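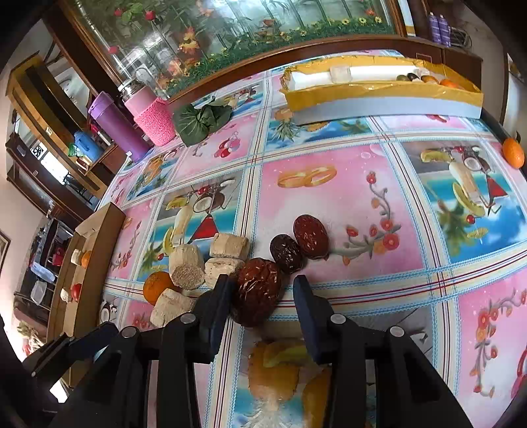 Tablecloth slides around and corners curl
Status: Open, waiting on customer
Product: Kunwood printed table cover, 93 inch
Store: Plustdale

Wednesday, first message

Hi! I bought the Kunwood cover from you for our pretend market table, the one with the beach panels and the pink panels with the blossoms. I love the print, so please don't read this as me wanting my money back. My trouble is that it won't stay put. Every time the kids reach across for something, the whole cloth creeps toward them, and the corners have started curling up at the ends.

We only use it for light stuff – little orange fruit, the brown and maroon pieces, those beige chunks from the Tirlow set that feel like stale bread. So there's nothing heavy on there to hold it down.

What I've tried so far: I hung it over a chair overnight to get the folds out. That helped with the creases and did nothing for the sliding. Then I put masking tape under the edges, which held for 2 days and left gunk on the table that I'm still picking at.

Wednesday, later on

Thanks for the quick answer. Yes, the table underneath is a Gruber folding one with a smooth top. No, I haven't washed the cloth, just wiped it with a damp rag. I'll get the rubber shelf liner you suggested.

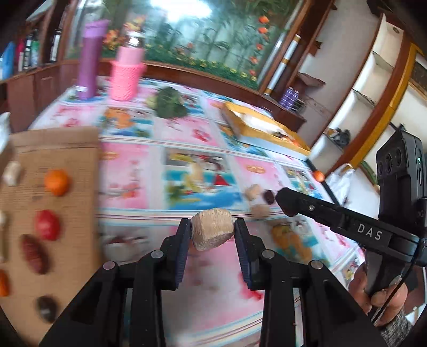 Update after the shelf liner. Much better! I cut 3 strips and ran them the long way under the cloth, and now it stays where I put it even with people leaning on it. The corners are still curling a bit, but I can live with that.

One new thing, though. I use a flat piece of cardboard as the market counter and it skates all over the glossy side. Can I put double-sided tape on the print, or will that peel the color off? I'd hate to ruin it. Also, do you sell clips that fit a tabletop this thick? The ones at the hardware store came in a bag of 50 and every one was too small, so I don't want to guess again.

No rush on any of this, I check my email at night after dinner.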